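Ruverholm releases Lâm 2, its planning software for robot arms

Ullville, 2023-01-07

Hello from all of us at Ruverholm! I'm Jytte Ketilsson, I look after the planning side of things here, and I get to write this one myself because Lâm 2 is out today and I've been talking about little else since September.

Lâm is our motion planner for robot arms. You tell it what to pick up and where it should end up, and it works out how to get the arm there without hitting anything on the way. Version 2 plans the whole job in one go (reach, grip, lift, carry, put down), where the old one did each step separately and sometimes left the elbow in a silly place for the next.
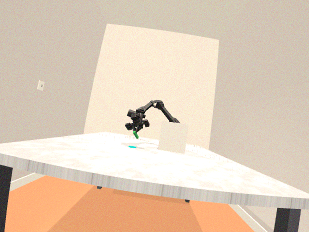

We've also rewritten the simulator link from scratch. You can now change the table height, shift an obstacle or swap the gripper while a plan is loaded, and Lâm patches the bit that no longer works and keeps the rest. On our own set of 88 test tasks, planning time came down to about 13 seconds for the full set, on an ordinary office desktop. I was very pleased with that, and so was my colleague Trí Ninh, who wrote most of the collision checker and has earned a long holiday!

"The bit I like best is the replay window," says Trí. "If a plan fails you can scrub back to the exact joint that ran out of room. I used to do that with print statements and a lot of tea."

Lâm 2 is a free update for anyone with a current licence. New users can try it for 20 days with everything switched on, and plans saved in the first version open as they are. The Trullaser add-on isn't ready yet, sorry, we're still testing it and I'd rather not promise a date.

Downloads and release notes are on the Ruverholm website. Press questions can come straight to me at the Ullville office.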